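Apr 11, 2023. Ovus kitchen sim, two-arm policy, chore set "put away / take out."

Reran the counter tasks on the Narine checkpoint. 1,010 episodes queued, 1,000 usable after dropping the ones where the physics blew up at reset. Success by our scorer: 439. The old checkpoint was almost 100 lower on the same seeds.

Breakdown by phase still to do. From skimming replays, free-space reach is fine. Losses cluster at contact, mainly handles and anything light enough to tip. 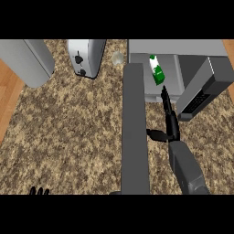
*Milk carton at the open appliance, gripper finger near the base. Carton tilted.*

Scorer ignores carton orientation, so a full carton on its side counts as a pass. In a real kitchen that's a spill. Zodwa Sibiya wants an upright check at 15 degrees; I'd start looser and tighten after we see the histogram.

Door contact is the other item. Hinge friction in the Otia asset is still the default value. Don't read much into door numbers until it's set from a measured one.

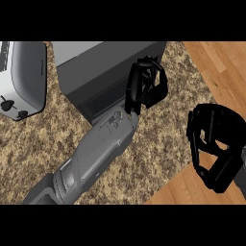
*Fingers curled against the dark front face, other hand open and clear of everything.*

Second arm adds little in most replays I opened. Try a bracing reward on the appliance body, small weight.

Verdict for the chores question: not unattended. Next: upright check, hinge friction, rerun same seeds.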